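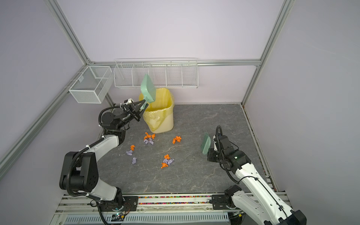

Carla Bitar wrote at 09:14 that the stock sync had failed again over the weekend and that the Grernberg branch was showing old quantities for everything received since Friday's close. She asked for the ticket to be reopened and raised to priority 2.

**Status:** reopened
**Affects:** nightly stock sync, Grernberg to head office
**Software:** Skodeo server, scheduled export job
**Assigned:** Amnuay Siriwan

### Log

**09:40** Confirmed. The export job starts on time, writes a file and exits with code 0. The import at head office then rejects the file. Last line in the import log:

```
row 97: expected 14 fields, found 15
import aborted, 0 rows committed
```

The earlier fix (longer timeout on the transfer) has no bearing on this. The transfer is complete and the checksums match at both ends.

**10:05** Opened the export by hand. Row 97 is a supplier line for Usman. The address field contains a comma and isn't quoted, so the importer reads one field too many. The rows before it have no commas in any text field.

**10:20** Asked the branch whether the supplier record had been edited. Kuo-hua Leung replied that the address was changed on Friday afternoon to add a unit number. The old address had no comma in it. This fits with the first failure.

**10:50** Checked the export settings. "Quote text fields" is off at Grernberg and on at the other sites. The setting was lost when the job was rebuilt on the new server — the job template has it off by default and the rebuild notes don't mention it.
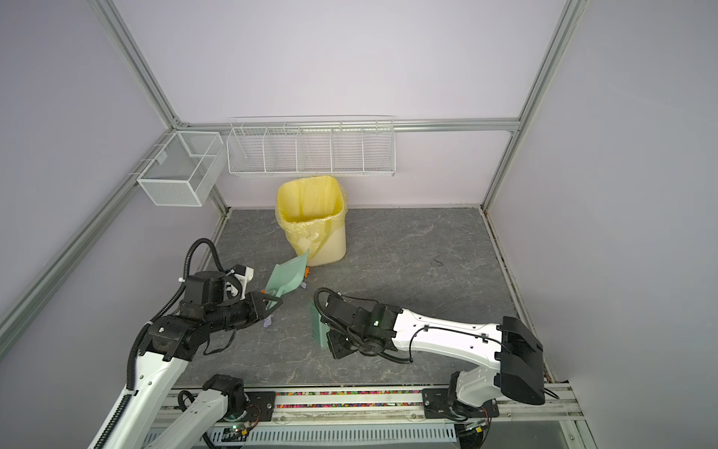

**11:15** Switched quoting on and ran the export by hand to a test folder. Row 97 now reads as 14 fields. Loaded the file into the test database: no rejects, row count matches the source.

**11:30** Found a second fault while comparing totals. Goods-in lines booked after 18:00 are left out of the nightly file and don't appear in the next one either. The job filters on booking date, but the server clock is set to UTC and the branch terminals use local time. Bence Bíró has this as a separate ticket. Please don't add notes on it here.

**12:10** Ran the live sync with the branch's agreement. Finished in 7 minutes. Carla has spot-checked 6 product codes against the shelf count and they agree. Late bookings will stay wrong until the clock fault is dealt with.

### Outstanding

- Change the template default to quoted. Boonmee Nilsuwan to approve.
- Importer should reject the bad row and carry on. At present one bad row stops the whole file. Request sent to Pallutar, no date given.
- Add an alert for "0 rows committed". The current alert only looks at the exit code of the export.

Ticket stays open until Monday's run has been checked.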